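Rechercher sur le blog OK

Lindov hors saison : « Prenez le car du matin et ne prévoyez rien »

Par Marjorie Mapplebeck, février

J'avais rendez-vous avec Bohumila Slanina à la gare routière de Lindov, et je suis arrivée en retard (forcément, j'avais raté l'arrêt). Elle m'attendait devant un thé, pas fâchée du tout.

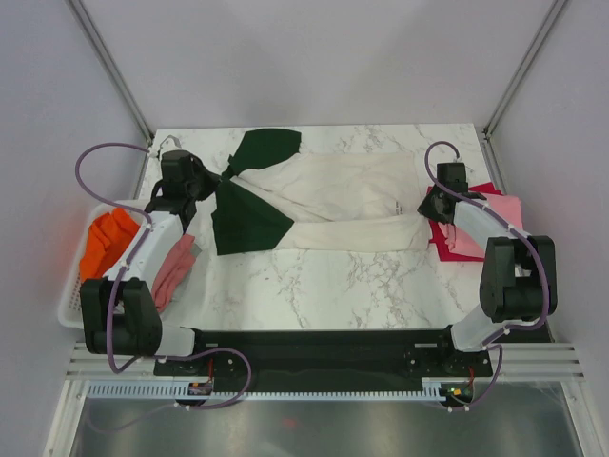 Elle guide des marcheurs dans la vallée depuis des années, et la première chose qu'elle m'a dite, c'est de laisser ma voiture. « Le car 32 passe par tous les villages, et le chauffeur s'arrête si vous lui faites signe — enfin, s'il est de bonne humeur ! »

Je lui ai demandé pourquoi venir en plein hiver. Elle a ri. « L'été, on fait la queue au belvédère de Hindalau. En février, vous y croisez deux chiens et un facteur. » Le sentier monte en 63 minutes selon le panneau, moi j'en ai mis presque le double, avec pause fromage.

Et pour dormir ? Elle envoie tout le monde chez Přemysl Šimko, qui loue des chambres au-dessus de sa boulangerie. « Il faut aimer l'odeur du pain à quatre heures du matin. » J'aime, ça tombe bien !

On a fini par parler du vieux funiculaire, fermé l'hiver, qu'elle prenait petite avec son père. « Il y avait 100 marches pour rejoindre le quai, je les détestais. Maintenant j'y emmène mes groupes — et ils râlent autant que moi. »

Recevez nos carnets de route par e-mail. Je m'inscris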